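Rónán Horgan
11/03/2019

Posting some notes on the segmentation tool I've been writing for our folding data, because a few people asked after the last lot. It'll run over several posts.

The problem first. A person folds a garment with the hand-held grippers, and we get video plus jaw width and pose for each hand. That's one long stream. The planner doesn't want a long stream. It wants pieces: grasp, lift, carry, release, smooth.

Until August we cut those pieces by hand. One person, two monitors, a spreadsheet. It worked, but the person was me and I got slower at it every week.

The first version of the tool, Dellier, was dumb on purpose. Jaw closes past a threshold, start a segment. Jaw opens, end it. I wrote it in an afternoon and it got most of the towels right.

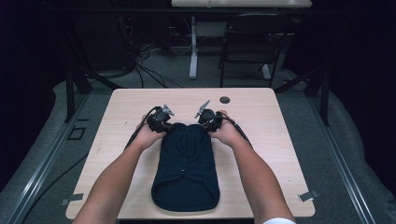

Knitwear broke it. A thick knit holds the jaws apart, so a proper grasp on a folded jumper can look the same in the width signal as a half-open gripper over nothing. The threshold that suits a tea towel misses the jumper completely.

I tried a threshold per garment type. Don't do this. You end up keeping a config file with a line for every item in the wardrobe, and then someone brings in a cardigan.

What I do now is look at the rate of change instead of the width. When the jaws meet fabric they slow down before they stop. On air they just stop. The slowdown is small but it's there in nearly every grasp I've checked.

To see it you need clean timing. Ours wasn't. The left and right streams were stamped on arrival at the logger, and the right one was running 18 ms behind. I spent two days blaming the filter before I plotted both on the same axis.

Fix was to stamp at the source and line the clocks up at the start of each session. Boring change, the best one I made all year.

Second stage is vision. The wrist camera sees the fingertips the whole time, so I crop a patch between the pads and ask a small classifier one question: fabric or no fabric. It doesn't need to know what the garment is or which part is held.

I labelled 3000 crops for it. Would have stopped at 700, but the dark colours were poor. Navy cloth against a charcoal pad in a shadowy crop is hard for me to call too, never mind the network.

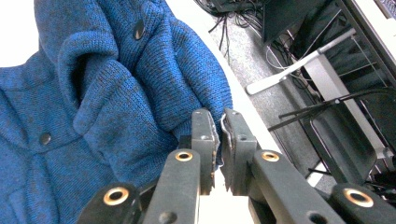 Fingertips closed on an edge of the blue knit. The sliver between the pads is all the classifier has to go on.

Then the two signals vote. If the jaw slowdown and the crop agree, the cut goes in. If they don't, it lands in a review queue with a two-second clip. I go through the queue with a coffee — it's usually short.

Things still wrong with it. Regrasps: if you open slightly and shift along a hem without letting go, Dellier calls that two grasps. The planner then thinks the garment was put down. Aerts on the planning side has been merging them back with a time window, and I'd like to get rid of that window.

Two-handed grasps are the other one. Each hand gets cut separately, then paired up afterward if the start times are close. Works for a shoulder-to-shoulder lift. Falls apart when one hand holds and the other strokes out a crease.

Last test set was 100 folds, all hand-cut by me first so I'd have something to compare with. I'm not putting the score up until somebody else has cut the same set. My own labels have my own habits in them.

Next job is the export. Nerton reads our old format and I've added a field for contact confidence, so the loader needs a new version number and probably an argument over the default value.

If you've handled regrasps in your own logs, I'd like to know whether you treated them as one segment or gave them their own label. I'm leaning toward their own label — reply or message me, either's fine.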